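Clearing a lost-marker fault on the hand-held gripper

Applies to Wunine grippers recording with Jarnora. Updated July 15, 2020 by Hui-mei Yen.

Symptom: the session log shows fault 28, the pose trace jumps, and the recorded finger path no longer lines up with the video. The fault is raised after 6 consecutive dropped poses. In the worst session so far, 2,353 of 2,964 poses were unusable.

1. Stop recording. Do not delete the session.
2. Move the gripper clear of the objects and hold it still over the table.

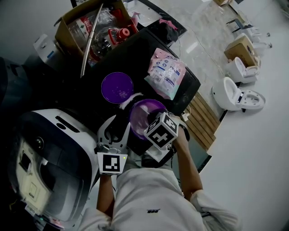
3. Open the live marker view. Turn the gripper slowly until each face of the cube has been picked up.
4. If a face is never picked up, wipe it with a dry cloth and check it for glare. Replace a scratched face. Do not touch it up with ink.
5. Push the cube lightly sideways. Any play means the mount screw has backed out. Tighten it, then redo the calibration in full.
6. Check whether a sleeve or wrist crosses the marker at the lowest point of the reach. Change grip if it does.

When two grippers work close together, one can block the other's cube. Repeat step 3 with both in working position.

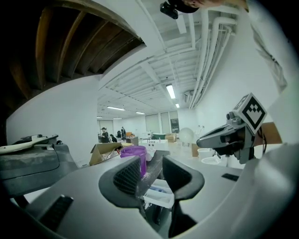
Marker cube on the second gripper, seen from the first.

7. Record a short test and read the log. If fault 28 returns, tag the unit out and send the log to Sombat Ongart.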